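Lamp and stand myths, or what I've stopped believing

Most advice on wobbly stands is repeated by people who have never owned one. I've had a coat stand, two floor lamps and a kitchen roll holder lean on me, and I have tried the lot.

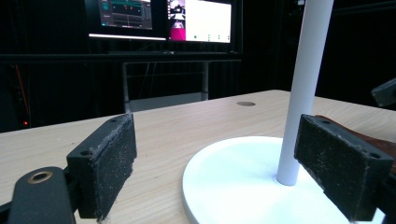
Why does a pole work loose from its base?

Usually the fixing underneath was never tight to begin with. Turn the thing over, peel back the felt and see if there's a nut or a screw. Do it up by hand, then give it a quarter turn with a spanner.

**Glue.** Recommended everywhere. I don't rate it. It held my lamp until August, and then I had a loose pole and a lump of dried glue to chip off.

**Plumber's tape on the thread.** Sounds daft, works quite well. Two turns, wound the same way the nut goes on.

**Weighted discs.** Hurgate sell one that is meant to "settle" any stand. Unnur Nørgaard lent me hers and the lean was exactly as before. A heavier base won't straighten a crooked pole.

**Folded card under one side.** Fine if the floor is the problem. Try the stand in another room before you start folding.

If a lamp has a flex running up the middle, unplug it first, and don't let the flex twist as you tighten. The felt goes back on with double-sided tape.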